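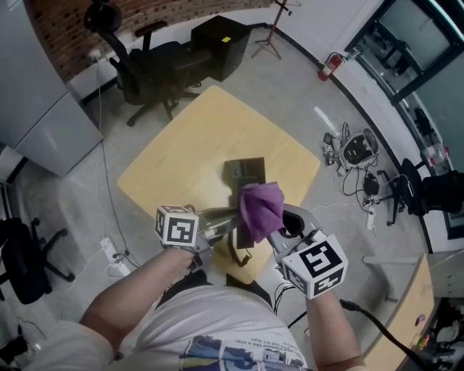 Zorica Mladenović
Técnica de bancada, oficina Garnach

2021-03-09

Hoje foi dia de pano. O aparelho preto que fica em pé na mesa clara andava com uma película de pó e dedadas que já me irritava, e resolvi limpá-lo antes de o devolver à malta da Nitley. Usei o pano roxo, o que trouxe de casa (o da Fludley larga pelo, não voltem a comprar, por favor!). Amarrotado limpa melhor do que dobrado, entra nos cantos e não escorrega tanto na superfície preta.

Não usei produto nenhum, só o pano seco. Em novembro experimentei o spray Atallah noutra peça igual e ficou com umas manchas baças que levei 30 minutos a tirar, portanto aprendi. Se aparecer gordura a sério, uma gota de água no pano e chega, nunca directamente na peça.

Atenção ao cabo preto que sai cá de baixo, da base. Fica esticado por cima do tampo e, se puxarmos o pano com muita força para esse lado, vai tudo atrás. Passei a limpar sempre de cima para baixo, devagarinho, e a deixar a base para o fim.

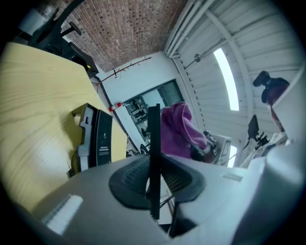
A etiqueta da frente preta, aquela com as letrinhas brancas minúsculas, é para contornar. Não esfregar! Já me aconteceu levantar o canto de uma e depois ninguém conseguia ler a referência. As partes brancas do lado são as mais chatas, mostram tudo, e aí dou sempre 2 passagens.

Outra coisa, já que estou a escrever: as extensões brancas no chão têm de ser arrumadas. Há uma à esquerda da mesa, cheia de fichas, e outra do lado do extintor, e entre as duas anda uma pessoa a dançar para não tropeçar. Pensei numa calha junto à parede de tijolo, onde está a tomada. Medi a parte que me interessa e deu 65 cm, a calha que temos no armário deve servir, mas ainda não a fui buscar.

Falta lavar o pano (à mão, sem amaciador) e perguntar à Nitley se querem a peça embrulhada ou na caixa.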